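Schedule of Items Retained

The office of Cosetti and Fragkou occupied the upper floor of a building in Imus Street, above a shop that had sold paint and later sold nothing. Somtochukwu Bassey had been employed there for six years as a clerk in the deceased estates section. It was her duty to attend at the residence of the departed, to enter each article in the schedule, and to assign to it one of the three words the firm permitted: sell, retain, discard.

The file of the late Mr. Edetti reached her desk on 14 September 2022. It contained a will of a single page, a set of keys, and a letter from the executor, Mr. Armindo Amaral, who wished it to be noted that he had not seen the deceased for many years and did not expect to be of assistance.

1. The Front Rooms

Ms. Bassey attended at nine o'clock. The house was in good order. She recorded a dining table, its chairs, a sideboard with the good plates, and a wall clock that had been allowed to run down. Each was marked for sale. The books were marked for sale as a lot. A framed engraving of a harbour, bearing the date 1773 in its lower margin, was referred to the valuer, who afterwards returned it with the word "reproduction" and an invoice for 80 dollars.

Mr. Amaral arrived at eleven, although he had not been required to. He was a tall man in a grey coat, and he stood in the hallway as visitors stand in a bank. He asked whether there was a procedure. Ms. Bassey informed him that there was, and that he was welcome to observe it from any room he chose. He chose the kitchen, where he remained for some time with the tap running.

2. The Back Room

The will made one specific gift. It read, in full: "To Armindo, the little drawers in the back room and whatever is in them, as he will know what it is for." Everything else was to be sold and the proceeds divided between two hospitals.

The back room had served as a workroom. There was a bench under the window and a table with a dark teal top, much scratched, at which the deceased had evidently preferred to sit. Ms. Bassey placed her folder on the chair and began with the table, as the instructions to staff advised beginning with whatever was nearest.

The drawers in question were smaller than she had supposed. She had prepared herself for a cabinet, something with a lock. The unit was of painted metal in pale green and a pinkish lavender, of the sort that might be given to a child for hair ribbons, and it had been laid over on its side with one of its drawers standing open.

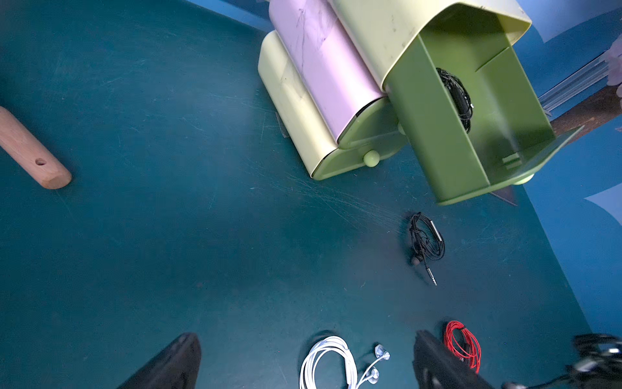
3. Contents

The schedule required that contents be entered separately. Ms. Bassey wrote: "One cable, black, coiled." She wrote: "One pair earphones, black, with wire, found beside the unit." She then considered whether an article beside a set of drawers could be said to be in them, and she put down her pen and went to find the executor.

Mr. Amaral came to the doorway and did not at first come farther.

"Is that all of it?" he asked.

"There is a wooden handle on the table as well," said Ms. Bassey. "I have not determined what it belonged to. It has a hole drilled near the end."

"For hanging it up," said Mr. Amaral. "He put a hole in everything. He said a tool should have a nail to go home to."

He entered the room then and lowered himself onto the stool by the bench. He was about 70, and the stool was low. He explained, in the manner of a man giving a statement, that he and Mr. Edetti had shared a house as young men, and that the drawers had stood on the shelf beside the radio. They had belonged to Mr. Edetti's sister, who had left them behind when she married. The marks on the pink part had been there even then. Each evening the two of them had listened to the football from overseas, at an hour when the landlady was asleep, and they had done so on one pair of earphones, with one side each.

"Not those ones," he added. "Those are newer. The ones we had fell to pieces."

"I see," said Ms. Bassey.

"We had an argument in November, the year I left. It was over rent. I could not tell you the amount."

Ms. Bassey did not enter this in the schedule, there being no column for it. She asked whether he accepted the gift, a question the form obliged her to put. He replied that he did. She asked whether, in his opinion as executor, the earphones were to be treated as part of it.

Mr. Amaral gave the matter his full attention. He observed that an executor who was also a beneficiary ought perhaps not to rule on such a point. Ms. Bassey agreed that this was the correct view, and stated that the firm would therefore rule on it. She took up her pen, struck out the words "found beside the unit" and wrote in their place "forming part of the above." She initialled the alteration, as alterations must be initialled.

4. Removal

The remaining rooms were completed by four o'clock. The handle was entered last. It had no value, and under the instructions it was to be discarded, but Ms. Bassey wrote "retain" against it and did not give a reason, the column for reasons being optional.

Mr. Amaral had brought no bag. A clean pillowcase was found for him in the linen cupboard, entered, and released. He signed the receipt at the kitchen bench in a careful hand and asked for a copy. Then he carried the pillowcase down the front path with both arms under it, and Ms. Bassey locked the door and wrote down the time.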